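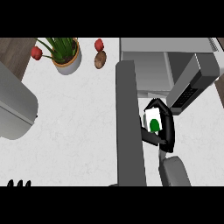 Me escribe una lectora que en su facultad llevan desde octubre sin saber quién firma las actas, y que en secretaría le contestan que espere al nuevo rector. Con eso empiezo el hilo, porque es la duda que más se repite desde que se anunció el relevo en la Universidad de Whitfield.

Lo primero: las actas las firma el secretario de cada facultad, haya rector o no. El relevo no afecta a las notas, ni a los certificados, ni a las matrículas. Si os dicen lo contrario en ventanilla, pedid que os lo pongan por escrito.

Lo que sí está parado son los nombramientos de directores de departamento. El rector en funciones puede prorrogar los que ya existen, pero no hacer otros nuevos. Hay 11 departamentos con el mandato vencido y todos siguen con prórroga.

Calendario, según lo colgado en el tablón electrónico: candidaturas en febrero, campaña en marzo, votación a finales de ese mes. Si hace falta segunda vuelta, se va a abril. La toma de posesión sería en mayo, en el paraninfo, a las 12.00.

De momento hay dos candidaturas registradas. Una sale del campus de Estness y la otra de la escuela de ingeniería. No voy a dar nombres hasta que la junta electoral las proclame, porque en la convocatoria anterior una se cayó por un defecto en los avales.

Los avales: cada candidatura necesita 44 firmas de profesorado permanente, y tienen que venir de tres centros distintos como mínimo. Un mismo profesor no puede avalar a dos personas. Si lo hace, se anulan las dos firmas.

Censo. El provisional tiene 3001 personas entre profesorado, personal de administración y estudiantes. Se puede reclamar durante cinco días hábiles desde la publicación. Conviene mirarlo, sobre todo si habéis cambiado de titulación este curso o si estáis fuera con una beca de movilidad.

Los estudiantes de doctorado votan como estudiantes salvo que tengan contrato. Con contrato votan en el sector de personal investigador. No se puede elegir. Me lo habéis preguntado varios y lo he confirmado en el reglamento, artículo 9.

El voto es ponderado. El profesorado permanente pesa más de la mitad del total y los estudiantes, una cuarta parte. La participación estudiantil fue muy baja la última vez, pero la ponderación se aplica igual: quien vota reparte el peso de todo su sector.

La votación será electrónica y la gestiona Funico, la misma empresa que llevó las elecciones al claustro. Se entra con la clave de la universidad. Habrá un ordenador en la biblioteca central y otro en Estness para quien no pueda hacerlo desde casa.

Sobre el edificio Trendau: las dos candidaturas dicen que lo van a terminar, ninguna ha dicho con qué dinero. La obra lleva parada desde el verano y los grupos de primero siguen dando clase en los barracones. He pedido el expediente a gerencia y todavía no me lo han enviado.

Habrá un debate en marzo, abierto al público y con retransmisión. Las preguntas se mandan antes por el formulario de la web del claustro. Yo he mandado la mía, sobre las becas de comedor.

Corrección al segundo mensaje: en los másteres conjuntos el acta la firma el coordinador y luego la valida el secretario. Gracias a quien me ha avisado por privado.

Cuando salga el censo definitivo pongo el enlace en este mismo hilo.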